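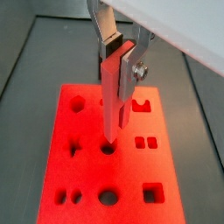 What is the difference between a shrub and a cordial? A shrub is a fruit syrup made with vinegar, while a cordial takes its sharpness from citrus juice or citric acid.

Reading time: 4 minutes

Search the archive Enter keywords Go

To: Members' list, Stojanovska Beverage Guild
From: Mirjana Georgiou, Standards Office
Date: Monday, May 19, 2025
Re: Use of "shrub" and "cordial" on the June tasting menu

Dear members,

The Standards Office has received several inquiries concerning the two terms above, the most detailed of which came from Mr. Velimir Hoxha of the Warneck bar. His message is reproduced below with his permission, and the Office's reply follows it.

> To the Standards Office:
>
> We are preparing four drinks for the June tasting and wish to
> list them correctly. Two are built on a raspberry syrup that our
> kitchen makes with apple cider vinegar. One is built on a lime
> syrup made with juice, peel and sugar. The last uses a grapefruit
> syrup sharpened partly with juice and partly with a small measure
> of white wine vinegar, and we are unsure what to call it. Our menu
> currently says "grapefruit cordial."
>
> We would also appreciate guidance on storage. Our practice is to
> make the raspberry syrup in batches of 500 ml and keep it in the
> refrigerator. One member of staff, Mamta Bhardwaj, believes it
> should rest before it is served. Another prefers it on the day it
> is made. Is there a Guild position?
>
> Lastly, may the name Prullomeo be used for the lime drink, or is
> it reserved?
>
> Respectfully,
> Velimir Hoxha
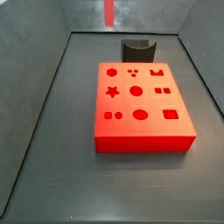
The Office's response is as follows.

1. Naming. Any syrup in which vinegar is a deliberate ingredient is to be listed as a shrub for Guild events, whatever the quantity of vinegar used. Under this rule both raspberry drinks are shrub drinks, the lime drink is a cordial drink, and the grapefruit syrup must be listed as "grapefruit shrub" or simply as "grapefruit syrup." The Office recognizes that some bars outside the Guild use the words more freely. For the tasting, however, guests who avoid vinegar must be able to rely on the printed menu.

2. Base proportions. Members are free to use their own recipes. Where a bar has no house recipe, the Office suggests equal parts by weight of fruit and sugar, left covered in the refrigerator overnight and then strained. Vinegar is added to the strained syrup a little at a time, with tasting after each addition, up to half the volume of the syrup. Apple cider vinegar suits berries and stone fruit. White wine vinegar is lighter and is generally preferred with citrus. Distilled white vinegar is not recommended, as its flavor tends to cover the fruit.
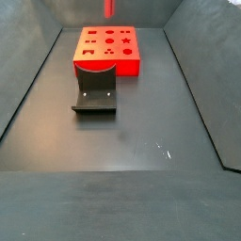
3. Resting. There is no Guild rule on this point. The Office's own tasting panel compared a raspberry shrub on the day of making with the same shrub after a week in the refrigerator, and the majority preferred the rested one, finding the vinegar softer and the fruit more distinct. Mr. Mirsad Nikolovski dissented and asked that his preference for the fresh version be noted, which is hereby done. Members should serve whichever they judge better, provided that every bottle carries the date it was made.

4. Storage. Bottles must be clean, tightly closed and refrigerated. A cordial made with fresh juice loses its brightness quickly and should be prepared as close to the event as possible. Any syrup that has become fizzy, cloudy or unpleasant in smell is to be discarded.

5. Measures. Pours at the tasting are limited to 60 ml of finished drink. The printed card must state the spirit, the syrup and any added wine or bitters. Drinks without alcohol are welcome and should be marked as such - a shrub topped with cold soda water is a very suitable choice, and last year there were too few of them.

6. The name Prullomeo. This name is listed in the Guild register for a gin and plum drink submitted by the Flendo bar. It may not be used for the lime drink at a Guild event. Mr. Hoxha is invited to propose another name. 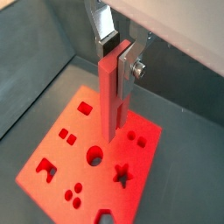
Final menus should reach this Office before the end of the month. Nearly 177 guests are expected, and the printer cannot accept changes after the proofs are signed. Please send each menu as plain text in the body of the message, with the title of the drink on its own line and the ingredients beneath it. Attachments are removed by the list software.

Members who disagree with item 1 may raise the matter at the next general meeting. A motion requires 2 supporting members and should be sent to me in writing. The rule as stated above will apply to the June event in any case.

Questions about glassware and ice should go directly to Ms. Petek, who is arranging both.

Yours faithfully,

Mirjana Georgiou
Standards Office
Stojanovska Beverage Guild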